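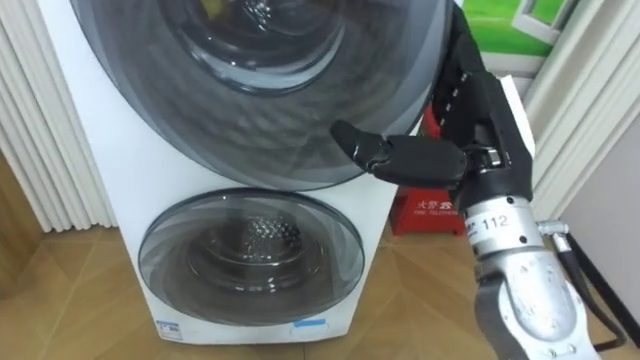 Two-drum washer, both doors closed

Can I run both drums at once on a stacked washer?

Léonie Hervieu
21 May 2018

We are moving into a place that has one of these white washers with a big round door on top and a smaller one underneath. The manual is gone. I would like to put sheets in the big drum and baby clothes in the small one. Do they run at the same time or do I have to wait for one to finish? There is also a strip of light blue tape near the bottom of the front. Does it stay on?

Mirta Ulloa
Depends on the model, so get the model number first and look up the manual. There is a small white and blue sticker low on the left side of the front, start there. If it isn't on that, look around the door openings or on the back. On the one I had, both drums could run together, but it shook a lot if they hit the spin at the same moment. I started the small one 13 minutes later and that fixed it. Check that it stands level too. Tape like that is usually left from shipping. Peel it slowly, and rub off any glue with a little dish soap and warm water.

Trotedlow
mine does both. never had a problem

Hernach
Run each drum empty once before the baby clothes go in. Don't overload the small one either, mine takes 3 towels and after that they come out soapy.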